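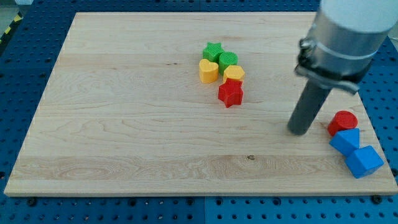
Figure 2. Maple board on the blue perforated table.

11 min read

4. Size Labels and Returns in Print-on-Demand Sweatshirts

4.1 Source of the records

The return records come from Jostby, a print-on-demand seller that offers the same artwork on T-shirts, hooded sweatshirts, and crew-neck sweatshirts. Jostby does not hold finished stock. A customer selects a design, a garment type, a color, and a size; the order is then sent to one of two print shops, Grimshaw or Skinby, depending on the shipping address and the current load at each shop. Both shops buy blank garments from more than one mill, and the listing page does not tell the customer which mill will supply the blank.

Jostby gave us every return request for adult crew-neck sweatshirts logged between the opening of its fall catalog in September and the end of that season. After removing duplicate requests and orders canceled before printing, 1,554 records remained. Each record contains the size ordered, the print shop, the blank style code, the reason chosen from a menu, and a free-text comment field. The comment field was optional and was left blank in many cases.

Names, addresses, and payment details were removed by the seller before transfer. We did not contact any customer.

4.2 Coding of return reasons

The menu offered to customers has a single entry for fit, worded "did not fit as expected." It does not separate a garment that is too small from one that is too large, and it does not separate body width from sleeve length. Where a comment was present, we coded it by hand for direction (small, large, unclear) and for the part of the garment named (chest, length, sleeve, neck, not stated). A comment could name more than one part.

Pirihi coded the full set. Quinlan coded a random subset of 50 comments without access to the first set of codes. Disagreements were concentrated in comments that mixed fit with fabric weight, such as "thinner and tighter than the last one." We settled these by coding only the part of the comment that dealt with dimensions. Comments about the print itself (cracking, off-center placement, color shift) were kept under their own heading and are not discussed in this section.

A small number of comments mentioned that the garment was a gift. We kept these, but did not code direction unless the writer said how it fit the person who received it. A gift returned for fit may reflect a wrong guess by the buyer and carries little information about the label.

4.3 Garment measurements

To compare the labels with real dimensions, we ordered blank sweatshirts in each adult size from both print shops and measured them flat. Chest width was taken one inch below the armhole, body length from the highest point of the shoulder to the bottom hem, and sleeve length from the center back of the neck to the cuff edge. Garments were left unfolded overnight before measurement. Each dimension was measured twice, and the mean of the two readings was used.

All garments were then washed and tumble dried according to the care label and measured again. We report both sets of values, but comparisons with customer comments use the washed values only for comments that mention washing. The remainder are compared with the unwashed values, on the assumption that most customers try on a sweatshirt before it is laundered.

The size chart on the listing page was recorded on the day the orders were placed. Jostby uses one chart for every crew-neck sweatshirt it sells. The chart gives chest width and body length only, so sleeve length could not be checked against any published figure.

4.4 Results

Fit was the most common menu reason in both shops. Among coded comments with a clear direction, "small" was more frequent than "large" for orders filled by Skinby. For Grimshaw the two directions were close to even. The difference was not spread evenly over the size range. It was strongest in the larger sizes, where the Skinby blanks fell short of the chart in chest width while meeting it in body length.

Sleeve length was named more often than we had expected, given that the chart does not list it. Several customers wrote that they had ordered the same size before and received a garment with longer sleeves. We could match some of these comments to earlier orders filled by the other shop, which suggests that the change of blank – and not a change in the customer's preference – was behind the complaint. The matched cases are too few to support a rate.

The unwashed blanks differed between shops by up to about 2 inches in sleeve length within the same labeled size. Chest width differed less. Washing reduced body length in all styles, and the reduction was greater for the style with the higher cotton content.

Color had no clear effect on fit comments, with one exception. Heathered gray sweatshirts, which both shops buy as a separate fabric blend, drew fewer comments about shrinkage than solid colors did.

4.5 Limits of the data

Return records describe only customers who asked for a return. A person who receives a sweatshirt slightly too large may keep it, while a person who cannot pull it over the shoulders has little choice. The balance of "small" and "large" comments should therefore not be read as the balance of actual fit errors.

The assignment of orders to shops was not random. Skinby fills more orders for colder regions, where customers may wear a sweatshirt over other layers and judge the same chest width differently. We have no information on how garments were worn. A comparison with Flilesia, a seller that prints all of its orders in one shop on one blank style, would remove this problem, and the company has agreed in principle to share a season of records in the same format.

Finally, our measurements cover blanks bought on one occasion. Mills change suppliers and cutting patterns during the year, and a style code can stay the same while the garment changes. The values reported here apply to the batches we received. Whether they hold for every order in the return file cannot be checked, as neither shop keeps batch numbers once a garment has been printed.

Contact: Ashton Pirihi, Carleen Quinlan | © The authors. All rights reserved. | Back to top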